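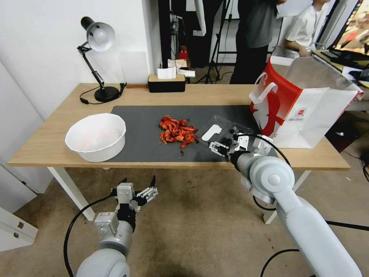
4.2 Jaw comparison on the crayfish workstation

The second comparison kept the arms, controller and camera fixed and changed only the fingertips. Two sets were tested: the Flurketti serrated jaw, which has a narrow metal edge, and the Prarer padded jaw, which spreads the load over a flat rubber face. The work surface was a desk with a dark grey mat, and the shell pile was kept near the centre of the mat, with the bowl to its left and the clear clamshell tray to its right (Figure 4). This layout puts the tray within reach of the right arm and leaves the bowl to the left arm, so neither has to cross the pile. Stray shell fragments were left where they fell. Clear plastic was the harder target for the depth estimate, and the tray rim was therefore located from the colour view alone.

Each trial consisted of one approach, one closure and one lift. A trial was scored as a success if the item stayed between the fingers for the full lift. Closing force was set once per jaw, using the procedure of Flanagan described in Section 3, and was not adjusted between items. We ran 197 trials with each jaw. Trials stopped by the operator were repeated and do not enter the totals.

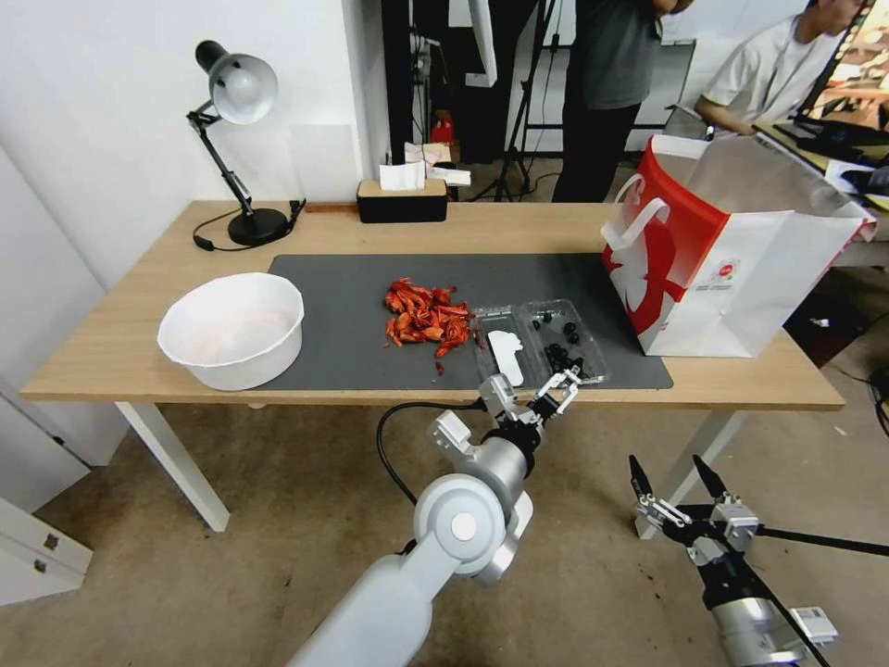
The padded jaw failed 9 times and the serrated jaw 46 times. Most of the serrated failures were on thin container walls, where the edge flexed the plastic and the wall sprang free during the lift. On shell the difference was small, and the serrated jaw needed fewer second closures. The padded jaw tended to push light fragments ahead of it before contact.

Kieran Fitzgerald and Bríd Tully scored the recordings separately. They disagreed mainly on partial slips, which were settled by reviewing the wrist current logged by the Zillham controller. The log was also used to check that closing speed did not differ between the two jaws.

Figure 4. Bimanual workstation used in the jaw comparison, from two head camera views.

Pad wear was not measured. The pads were replaced once, in May, before the trials reported in this section.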